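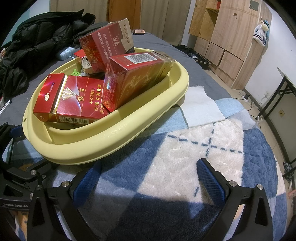 ## Unit 2: Clearing a bed with one basin

Welcome back, everyone. Today we're talking about the bed, which in a small bedroom tends to become a table, a closet and a mailbox all at once. Please have your Fodar worksheet beside you as we go, and a pencil (pens are fine too, I just like to change my mind!).

The method is simple, and I've been fond of it for years: you gather the little things into one basin first, and only then do you touch the cloth. In our bedroom the yellow basin has already taken in red cigarette packs, a silver can and a small green clip, and that's a perfectly good mix. Sorting comes later, so please don't fret over what belongs with what.

### Working order

1. Small hard things go in the basin. Lay cans on their sides if they won't stand up.
2. Boxes next. The light blue one and the little brown one at the far end of the bed can go together on the folding table for now.
3. Shake out the black down jacket and hang it up. A padded jacket in a heap takes up half a bed, and it creases so easily.
4. Fold the blue towel and put it with the folded white cloth.
5. Straighten the gray sheet, then spread the checked blanket over it, smoothing from the middle outward.
6. Empty the basin last, on the table, in good light.

### For your worksheet

Write down where each thing from the basin will live. "Somewhere in the wardrobe" doesn't count, I'm afraid; name the shelf or the drawer. Allow 20 minutes for the whole bed, and a bit more if you stop to chat, as I always do.

Reading before we meet again: the bedding chapter in the Jomo reader, up to page 32.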